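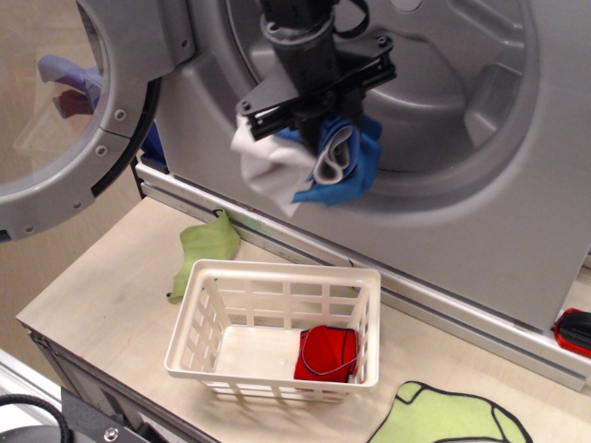

CLURNARD WORKSHOP MEMBERS COMPLETE FIRST STAGE OF HOME LAUNDRY ARM

Open plans and parts list to be released in February

The Clurnard Community Workshop today announced the completion of the first stage of Ganda, a member-built robotic arm intended to load and unload a domestic front-loading washing machine. The project has been designed and assembled entirely within the shared workshop, using hand tools, the members' metalwork bench and two desktop printers.

Ganda was proposed by members Wojciech Piątek and Eugeniusz Domański, who set out to establish whether a capable household arm could be built by people without access to an industrial facility. The total expenditure on parts for the first stage was $549, excluding the washing machine, which was already on the premises, and the arm's motors, which were salvaged from decommissioned equipment.

"Laundry is a demanding subject for a home build," said Mr Piątek. "A block or a tin keeps its shape when you pick it up. A tea towel has a different shape every time, and it will be tangled up with a shirt sleeve. We chose it knowing that it would expose every weakness in our gripper, and it has done so."

The current gripper is the eighth to be fitted to the arm. Earlier versions relied on broad, rigid fingers that performed adequately on folded cloth but tended to lose their hold when fabric was drawn across the rubber door seal. The present version mounts the fingers beneath a flat bracket, which is bolted to the wrist and can be exchanged in a few minutes. Members regard this as the most useful change made to date, as it allows a new set of fingers to be tried in the course of a single evening.

The test bench places the washing machine at the edge of a wooden tabletop, with a white plastic laundry basket set out in front of the open door. Cloths in several colours are used so that members reviewing a session can readily tell one item from another. Separating items remains the principal difficulty. The gripper will often take hold of two cloths together, and the control software does not yet recognise when this has occurred.

In the most recent series of trials, the arm was set 40 consecutive transfers between drum and basket. It completed 31 without a member intervening. The remaining attempts were halted by hand, in most cases after a cloth had caught between the door and the front of the machine. All trials were conducted with the washing machine disconnected from power and water, in accordance with the workshop's standing safety rules.

"We would like to be plain about what has been achieved," said Mr Domański. "The arm is slow. A person would empty the machine and have the kettle on before Ganda had found its second sock. Our aim at this stage was a mechanism that other workshops could copy and repair, and we are satisfied that we have one."

The second stage will address cable routing, finger wear and the detection of double grips. A revised wrist is being drawn up by Mr Domański, while Mr Piątek is leading work on a force-sensing circuit for the fingers. The workshop will also trial smaller garments, including socks and children's clothing, which have so far been left out of the programme.

Complete drawings, a parts list and the control software will be published in February under an open licence. The documentation has been prepared for builders with basic soldering and metalworking skills, and includes substitutions for components that may be difficult to obtain outside the major centres. Printed copies will be held at the front desk for members who prefer to work from paper.

The project has received assistance in kind from Rutkowska, a local fabrication business, which cut the arm's base plate from offcut aluminium, and from the Clolasside Makers' Group, whose members reviewed the wiring and emergency stop arrangements – a condition of any powered build being left set up on the workshop floor.

Workshops and individuals wishing to build a copy of Ganda, or to contribute to the second stage, are invited to register their interest with the workshop office. Demonstrations for members and their guests begin at 7 pm on project evenings. Closed footwear is required on the workshop floor, and long hair must be tied back.

About the Clurnard Community Workshop

The Clurnard Community Workshop is a member-run facility offering shared space for woodworking, metalwork, electronics and textiles. Membership is open to adults from the surrounding district, with concession rates available for students and pensioners.

Media enquiries: Communications Officer, Clurnard Community Workshop

ENDS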